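Mekonnen to supply tables and benches for Tomdale libraries

Pundthorpe, Wed 8 January - Furniture maker Mekonnen has been chosen to supply new study tables, benches and shelving to the public libraries of the Tomdale district. The work covers three libraries, and the first items will go into the branch at Pundthorpe before the end of the month.

The order is for 276 pieces of furniture. Of these, 70 are study tables in two heights. The rest is made up of benches, stools, low bookcases for the children's sections and a small number of reading desks with raised edges for large maps and bound newspapers.

Tomdale's library service asked for bids last year after a survey of its buildings found that much of the seating was past repair. Many of the older tables had been bought second-hand from schools and did not match in height, so they could not be pushed together for group work or evening classes. Readers also told the service that dark tops made the rooms feel gloomy in winter, and the new range has been drawn up with pale tops throughout.

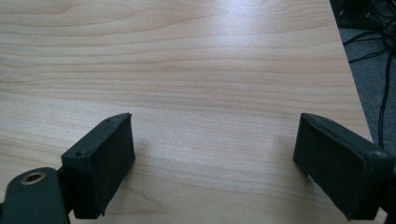

A pale tabletop with a wavy grain.

The tables belong to a range called Ultulo, which Mekonnen first made for college reading rooms. For Tomdale the range has been changed in a few ways. The corners have been given a wider curve, the legs have been moved in from the ends so that wheelchair users can sit at any side, and the feet can be adjusted by hand on uneven floors. Pundthorpe library is in a former corn exchange and its floor slopes towards the street, so this last point was tested on site before the contract was signed.

All pieces will be built at Mekonnen's workshop on the edge of Pundthorpe, where the company employs 19 people. No extra premises are needed for the order. Two apprentice places will be opened in the finishing section, and details of how to apply will be put up on the library noticeboards as well as on the company's own website.
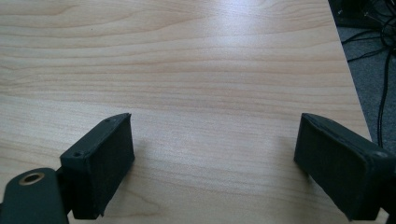 Delivery will be made one building at a time so that no two libraries are closed together. Pundthorpe will shut to the public for four days while the old furniture is taken out and the new pieces are put in place. Books that fall due during the closure will have their return date moved forward by a week, and no charges will be made. The returns box by the side door will stay open. Reserved books can be collected from the town hall reception during its normal hours.

The two smaller branches will follow in the spring, on dates still to be agreed with the groups that hire their rooms in the evening. The homework club and the family history group have been offered space elsewhere while the work goes on.

Old furniture that is still sound will be offered to local clubs and village halls first. Anything left will be sold from the Pundthorpe car park on a Saturday morning, cash only, with the money going to the children's book fund. Broken items will be taken apart at the workshop and the timber reused where possible.
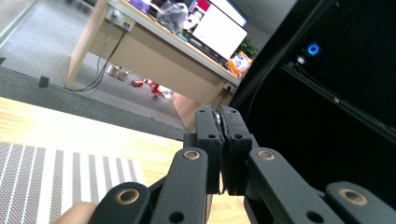 The contract includes a yearly visit for five years to tighten fittings, replace worn feet and re-finish any tops that have been marked. Spare parts will be kept in stock for the whole of that period - library staff will be able to order them by telephone or by post.

Samples of a table and a bench are on show in the entrance hall at Pundthorpe library until the closure begins. Visitors are welcome to sit at them and to leave comments on the cards provided.

Notes to editors

Mekonnen makes tables, seating and shelving for libraries, colleges and public halls.

The Tomdale library service runs the three branches named in the contract and a mobile library, which is not affected by this work.

Press enquiries should be sent to the Mekonnen office in Pundthorpe, open Monday to Friday.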